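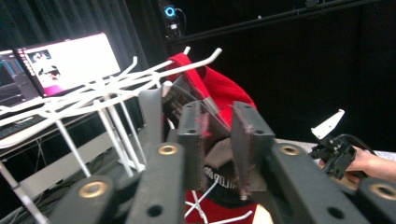 配饰挂放区及台面安全检查表(附检查意见)

适用地点:Storness 店,配饰挂放区、理货台
检查周期:每月一次,本表为3月检查
检查人:Yaroslav Hutsuliak
陈列件供应:Kakent
台面供应:Strömberg
归档:Farkent 物业与设施组

判定代号:合格 / 整改 / 复查 / 不适用。判“整改”的项目须在意见栏写明处置方式和完成时限,判“复查”的项目下次检查时优先进行。检查在开门营业前完成。抽检样品为红色帽子和红色布包,两件均归还原位。

一、挂钩与线材

1.1 挂钩固定牢靠,用手左右扳动无松动。
判定:合格
意见:沿挂钩轴向和垂直方向各扳一次,根部无位移。

1.2 挂钩末端圆滑,不外露尖角或毛刺。
判定:复查
意见:白色挂钩的涂层完整,末端用棉布擦拭不挂丝。同排另有一只末端手感偏利,已用细砂纸处理,下次检查时重测。处理后的钩端须补漆,补漆未干前不得挂货。

1.3 挂钩承重。按 Farkent 内部规定,单钩静载100牛,保持30秒,卸载后无永久变形。
判定:合格
意见:抽测一只。拉力计归零后再加载,读数稳定后开始计时。加载方向应竖直向下,上次记录中有斜拉,数据不采用。

1.4 白色细线、扎线无断丝,线头不朝向通道一侧。
判定:整改
意见:线头留得过长,剪短后向内弯折。线材本身可继续使用,不必更换。完成时限:当班。

1.5 钩上货品不重叠悬挂,取下一件时不带落相邻货品。
判定:合格
意见:无。

二、帽类

2.1 帽体外层无破损,缝线无脱开。
判定:合格
意见:红色帽子,帽冠面料及接缝正常。检查时不要长时间夹捏帽冠,面料折痕须逐件抚平后再挂回。

2.2 内衬或吸汗带缝合完整,无残留断针、别针。
判定:合格
意见:灰色内里沿一周手摸,再用手持检针器过一遍,无报警。检针器电量偏低,换电池后重测一次,结果相同。

2.3 字带附着牢靠,字母无起翘。
判定:合格
意见:黑底白字。用指腹沿带子方向轻推,不得用指甲刮。字样内容不属于本表检查范围,商标核对由商品组另行登记。

2.4 面料掉毛、浮色。
判定:复查
意见:用白色湿棉布在帽体不显眼处来回擦拭,布面略有着色,未达到下架标准。同批次货品与浅色货品分开存放,等待供货方的色牢度资料。资料到之前,不得将该批帽子直接叠放在浅色布料上。

2.5 吊牌、吊绳不形成可套住手指的小环。
判定:不适用
意见:抽检样品按无吊牌状态检查。带吊牌的货品归入下一轮。

三、包袋类

3.1 提带与包体连接处无开线,受力时不外翻。
判定:合格
意见:单手提起,带环受力方向与包口边缘一致,无异常声响。

3.2 金属铆钉无松动,钉面无锐边,周围布料无撕裂。
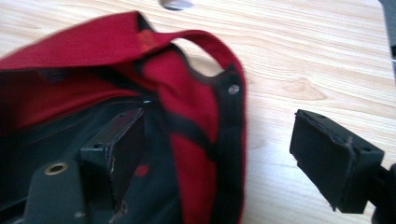

判定:合格
意见:银色铆钉位于黑色包边上,圆头。以拇指按压并转动,钉体不随转。铆钉背面须同时检查,此前有漏检背面的情况。今后意见栏须写明正反两面均已检查,本次两面均已检查。

3.3 包边完整,转角处无跳针。
判定:整改
意见:黑色包边在转角处有一段针脚过疏,针距超出 Farkent 样板。不影响安全,但容易继续脱线。送修补处加固,加固后由检查人签收。修补用线与原线同色,线头藏入包边内侧。

3.4 包内无异物,内壁无硬质凸起。
判定:合格
意见:包内光线不足,须打开包口并用手电照射后再判定,单凭外部手感无效。内壁折叠部分须翻开。包底四角逐一按压。

3.5 布面绒毛脱落情况。
判定:合格
意见:布面手感略起绒,属面料本身特性。用粘毛滚筒滚过一遍,粘下的纤维量与封样相当。

3.6 提带环不得挂在台角或抽屉拉手上。
判定:合格
意见:员工自查表中曾有一次违反,已口头提醒,不再另行记录。

四、木质台面

4.1 台面平整,无翘曲。
判定:合格
意见:100厘米靠尺沿木纹方向和横向各放一次,塞尺2毫米片不能插入。靠尺用前先擦净底边。

4.2 表面涂层完整,无起皮、开裂。 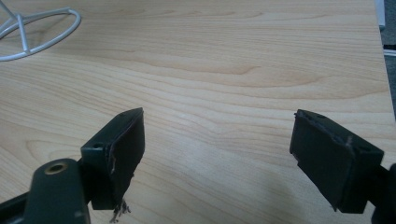
判定:合格
意见:浅色木面,略带光泽。波浪状纹理较密的部位容易被误判为细裂,应改变照射角度再看,并用指甲横向轻划,有卡滞感才记为裂纹。Strömberg 提供的保养说明要求使用中性清洁剂,不得使用含氨产品,现用清洁剂标签已核对,符合要求。

4.3 台边、台角无木刺。
判定:复查
意见:近通道一侧台角打磨过,手感尚可,但打磨处未封漆。封漆前贴保护条,每班交接时查看保护条是否脱落。

4.4 台面残留物清理。纤维、线头、胶痕不得留至下一班。
判定:整改
意见:红色纤维用粘毛滚筒清理,不要用湿布直接擦,湿布会把纤维推入台缝。胶痕用塑料刮片,禁用金属刮刀。完成时限:当班。

4.5 台面防滑。静置布包时不自行滑落。
判定:合格
意见:带环悬出台边的放置方式不允许,须整体收回台面以内。

4.6 台面下方支架及紧固件。
判定:合格
意见:逐只复紧。一处垫圈规格与图纸不符,已按 Strömberg 图纸更换,旧垫圈报废。

五、检查用具

5.1 拉力计在校准有效期内。
判定:合格
意见:校准标签已核对,编号登记在用具台账,本表不重复抄录。

5.2 检针器、手电、靠尺、塞尺齐全。
判定:合格
意见:塞尺用后有油渍,擦净再收入盒内,避免沾污布面货品。

5.3 夹持类用具的接触面清洁,无硬颗粒,不刮伤布料。
判定:复查
意见:接触面上的纤维应在换色前清除。先处理浅色货品,后处理深色和红色货品。衬垫磨损按用具台账单独评定,本表只记录是否造成货品损伤。本次抽检的帽子和布包上未查到由夹持造成的划伤。

六、整改汇总

1.4 线头剪短、弯折。当班完成。
3.3 转角包边加固。送修补处,签收后关闭。
4.4 台面纤维、胶痕清理。当班完成。

七、复查汇总

1.2 钩端打磨后重测,确认补漆已干。
2.4 红色帽子擦拭着色,等待供货方资料。
4.3 台角封漆。封漆前保护条不得撤除。
5.3 接触面清洁情况,与下次布料抽检同时进行。

补充意见

第2.5项两次检查均记为不适用,建议下一轮抽样时优先选取带吊牌的帽子,否则该项长期无数据。第3.2项建议在表格中拆成正面、背面两行。第4.2项的照射角度目前由检查人自行掌握,Kakent 的陈列灯更换后反光会有变化,届时须重新确认观察位置并写入作业说明。

检查人签字:Yaroslav Hutsuliak
整改项关闭签字:待填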